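How to set up a share-house kitchen so everyone can find things

Moving three or more adults into one kitchen means three or more sets of everything. You end up with four can openers, no colander and a cupboard that won't close. This guide covers sorting the gear, dividing the space and keeping the whole thing going past the first month. It takes an afternoon if everyone is home, and longer if you do it by text message.

What you will need

A cleared bench or table
Two or three cardboard boxes
Masking tape and a marker
A tape measure
Warm soapy water and a few tea towels
A notepad or a shared note on your phones

Step 1: Empty everything

Take every item out of every cupboard and drawer, including the ones left by previous tenants. Check the lease first. If the place was let with any kitchen goods, they will be on the condition report and need to stay in the house even if you don't like them. Box those up, write LEASE on the tape and put the box on the highest shelf.

Wipe out the cupboards while they are bare. Pull the drawers right out if they come off their runners, as crumbs collect behind them. Look for droppings or pantry moth webbing in the corners, and deal with either before any food goes back.

Step 2: Group by job

Put like with like on the table: plates, bowls, cups, pots, baking gear, knives, utensils. Don't group by owner yet. You want to see how many of each thing the house has, and that is hard to do when it is in separate piles.

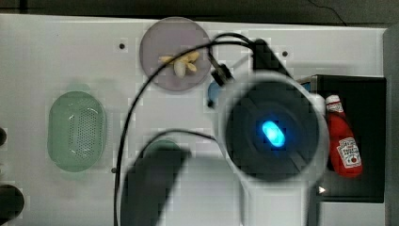

Work through one group at a time. For each, decide how many the house needs for an ordinary night plus a few guests. Two dinner plates per person is plenty for most houses. Mugs are different, because they wander off to bedrooms, so allow three each.

Anything over the number goes into one of the boxes. Chipped crockery and non-stick pans with flaking coating can go straight in the bin. The rest should be labelled with the owner's name and stored in a wardrobe or the garage. Don't donate other people's things without asking, even if they are obviously rubbish.

Step 3: Decide what is shared

There are three categories, and every item should be in one of them.

Shared: anyone can use it, anyone can break it, no hard feelings. Most plates, cutlery and glasses belong in this group.

Ask first: the owner is happy to lend it. Stand mixers, cast iron and good knives are the usual ones.

Private: off limits. Keep these to a minimum and store them in the owner's room if you can. A kitchen with a lot of private items in it is hard to cook in.

Write the ask-first items on a list and tape it inside a cupboard door. It saves the argument later. In our house the list had 5 things on it, and a Farina pasta machine was the only one that ever caused trouble. It had been put through the sink, and these must never be washed. Brush them out dry.

Step 4: Measure, then allocate

Measure the inside width, depth and height of each cupboard. Do the same for the fridge shelves. Divide the food storage evenly by person, and give the cooking and eating gear its own cupboards that belong to the house.

A few placements that work in most kitchens:

Plates and bowls go near the dishwasher or draining rack, so unpacking takes a few steps at most.

Cups and mugs go near the kettle. If you have plastic ones for outdoors, keep them on the lowest shelf.
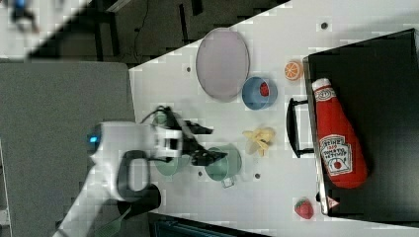 Pots and pans go beside or under the stove. Nest them by size and keep the lids upright in a rack. We used a wire file holder from Netetti, the kind meant for office paper, and it fits five lids.

Oils and spices should not sit right above the cooktop, even though most kitchens seem to have a shelf there. The heat spoils them. A drawer to one side is better.

Cleaning products go under the sink with nothing edible beside them.

Step 5: Label for the first month

Run a strip of masking tape along the front edge of each shelf and write what lives there. It looks a bit daft, but it means that whoever unpacks the dishwasher on the first night puts things in the right spot. Take the tape off after a month. Left longer, it leaves a gummy residue – eucalyptus oil on a rag will shift it.

Step 6: Set up a kitty

Agree on which staples the house buys together. Ours are oil, salt, flour, dish liquid, bin liners and toilet paper. Tea and coffee are best left out, as people drink very different amounts.

Each person puts in the same sum at the start of the month. Keep receipts in a jar or photograph them into the shared note. If someone is away for more than two weeks, drop their share for that month.

Step 7: Check it again

Go back over the arrangement after the first month and then whenever someone moves in or out. Cupboards that have turned into a jumble usually have the wrong things in them, so try swapping two before you blame anyone.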